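Stostotance (film)

Stostotance is a family comedy-drama about a girl who inherits her grandmother's traveling puppet theater and tries to keep it on the road for one more summer. It was made by the small production company Jirnis and shot almost entirely in the hill town of Salcedo, whose narrow streets and faded old playhouse give the film a good deal of its charm. Viewers who came to it expecting a simple children's picture were often surprised by how much time it spends with the grown-ups, and by how gently it treats their worries about money, aging and moving away.

Plot

The story opens in July, with the theater's painted van broken down outside Salcedo and the girl, known to everyone only as Button, deciding that the town will do as well as any other. She talks her uncle into renting the playhouse for 29 nights. The first shows go badly -- strings tangle, a curtain comes down, and a puppet goose loses its head in front of a birthday party -- but people keep coming back, partly out of kindness and partly to see what will go wrong next. Much of the second half takes place around the kitchen table of the boarding house, where the uncle and the landlady slowly become friends over a long-running argument about how to make soup.

Casting

The role of Button was filled after an open call that drew 1514 children, most of whom had never acted before. The girl who was chosen was 8 years old at the time and had come along only to keep her older brother company. She learned to work the smaller puppets herself, and in the close shots of hands and strings it is nearly always her own work that ends up on the screen.

Production

Jirnis built no sound stages for the film. The boarding house interiors were shot in a real house, with the furniture pushed back each evening so that the family who lived there could have their supper. The puppets were carved and dressed by the Sener workshop, which also made spare heads for the goose, all of them used up by the end of the shoot. Around the kitchen table the actors were allowed to wander from the script, and a fair amount of that loose, overlapping talk was kept.

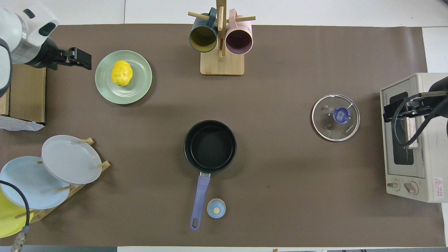 Mugs on a wooden mug tree, with a yellow fruit on a green plate.

Release and reception

The film was first shown on 5th August in the Salcedo playhouse, to an audience of 800, many of whom had appeared in the crowd scenes. Reviewers were fond of the young lead and of the puppets, though several felt that the uncle's story took too long to get going. The soup argument has since become the best-loved part of the film, and the playhouse still shows it every summer, with the surviving puppets on display in the lobby.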